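Drirkorine - bottle and fridge set, v2. Data card + house rules for whoever records next.

Written up 10/06/2024, Yvonne Inskip. Derek Entwistle has the other half of the notes (calibration, mounts), ask him. Rules section is the bit people skip. Please don't.

Task in one line: drinks bottles, white table, grey fridge beside it, two-armed robot with black hands.

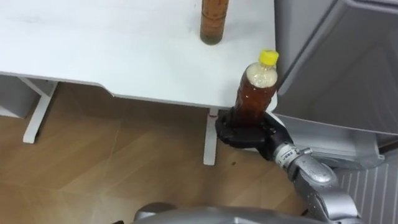
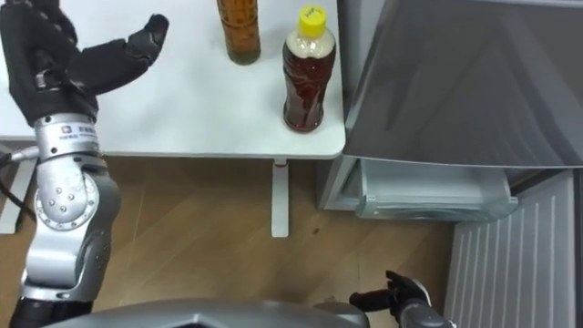
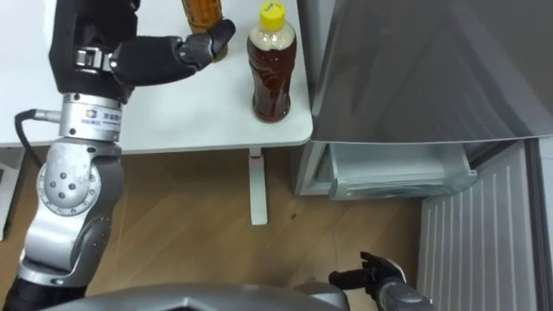 ## What's in the set

- 639 episodes recorded, 446 kept
- head view for all of them, plus joint log and hand log
- 63 episodes held back for testing, list is in `holdout.txt`, do NOT train on these
- one text instruction per episode, plain English, no codes

The rest of the recorded ones are in `rejected/`. Kept on purpose. Each has a reason line. Some are useful if you're working on failure spotting, but they've had less checking, so go careful.

Episodes differ in length. Don't assume they all start from the same arm pose either, that was v1 and we dropped it.

## Folder layout

```
drirkorine/
 kept/
 rejected/
 holdout.txt
 reasons.csv
 labels.csv
 CHANGES.md
```

`labels.csv` is the one to trust. If the folder name and the csv disagree, the csv wins and tell me so I can fix the folder.

## Recording rules

Started as a list on the wall at Prandulent, then Setis asked for something they could hold us to. So, house rules. They are not a standard and don't replace one. Your site risk assessment comes first, always.

### Before

- Stop button tested at the start of each session, and again after any break. Press it, watch the arms stop, reset, sign.
- Stop button held by the second person, not parked on a shelf.
- Two people minimum. One drives, one watches. The watcher doesn't look at the screen.
- Caps on and tight. Check by hand.
- Table feet flat, no rocking. Push a corner and see.
- Fridge doors and drawers: decide what's open and what's shut, write it down before you start. Not halfway through.
- Cables: check slack with the arm at full reach, both sides. A loop that's fine at rest can snag when the elbow comes up.
- Floor clear of anything you could trip on. Cloths within reach.

### During

- Nobody inside the taped line while the arms are live. Bottle fallen over? Stop first, then walk in.
- Don't steady a bottle with your hand to save an episode. Bin the episode.
- Slow down near door edges. Speed cap is in the config, leave it alone.
- An arm that isn't part of the task gets parked clear of doors and drawers. If it's drifting, stop and re-park it.
- No hand-overs from robot to person in this set. Different assessment, different kit, not covered.
- Anything wet on the floor or on the hands ends the session until it's dried and looked at.
- Driver swaps when tired. No set number, just say so. Watcher can call it too.

### After

- Arms to rest pose, then power down, then the fridge. In that order.
- Wipe the hands and look over the finger covers for splits.
- Write the reason line for each reject the same day. Memory goes off quicker than you think.
- Near misses go in the log even if nothing touched anything. We'd like more of these, not fewer. No-one gets told off.

## Labelling rules

Keep it boring.

1. Say what the instruction was, in the words given to the driver.
2. Mark start of contact and end of contact per hand. Left and right are the ROBOT'S left and right.
3. Don't guess contents. "Yellow cap bottle" is fine, a flavour or a brand is not, unless you can read it in the head view.
4. A bottle half out of view is still a bottle. Label it.
5. Touching isn't holding. If the fingers are against it and you can't tell, use `unsure`. We'd sooner have `unsure` than a wrong `grasp`.
6. Success is judged from the full episode, never off a single still.
7. Drawer state gets its own column: shut, part open, open. Same for each door.

Number 5 caused most of the arguments between labellers. Derek and I did a batch separately and compared, and nearly every mismatch was a finger behind or beside something. The head view is looking down past the arm so the hand blocks quite a lot. If you have the hand log use it.

## Reject reasons

| code | meaning |
|---|---|
| `steady` | person touched something in the line |
| `desync` | head view and joint log out of step |
| `cap` | cap found loose afterwards |
| `drift` | spare arm moved when it should of been parked |
| `state` | door or drawer not as written on the sheet |
| `stop` | stop pressed, any reason |

`stop` is never a black mark. Press it.

## People in view

Shouldn't be any. We went through kept and took out every episode with a face, badge or reflection we could make out. The fridge front is shiny so reflections were the main worry. If you find one we missed, send me the episode name and we'll pull it, no need to explain.

Drivers and watchers gave written consent for logs to be used. Names are not in the files. Driver number is, and it's been shuffled.

## Known problems

- One kitchen corner, one table. Anything trained only on this will be over-fond of white tables.
- Lighting hardly changes across the set.
- Clear plastic on a shiny background. Edges come and go.
- Hand log has short gaps in early episodes. Marked in the csv with a 1 in `gap`.
- Bottles at the back of the table often run out of the top of the view. Tilting the head more loses the drawer, so we left it.
- Weights of the bottles weren't recorded. Should have been. On the list for v3.

## Use

Fine for: pick and place work, hand contact detection, checking a labelling tool, teaching.

Not fine for: claiming a robot is safe round people. There's nothing in this set that tests that. Strebel asked whether they could cite it in a safety file and the answer was no, still no.

Please don't publish holdout results tuned on holdout. We will ask.

## Changes

v2: start poses varied, drawer column added, `unsure` added, reject reasons tidied into codes.

v1: withdrawn. If you've got a copy lying about delete it, the left/right labels are swapped in part of it and we never worked out exactly wich part.

v3 planned for October if we get the second table. Bottle weights, a dimmer light setting, and a proper sheet for near misses.

## Contact

Labels, consent, anything to pull: Yvonne. Mounts, calibration, log formats: Derek. Put the episode name in the subject line or it'll sit there.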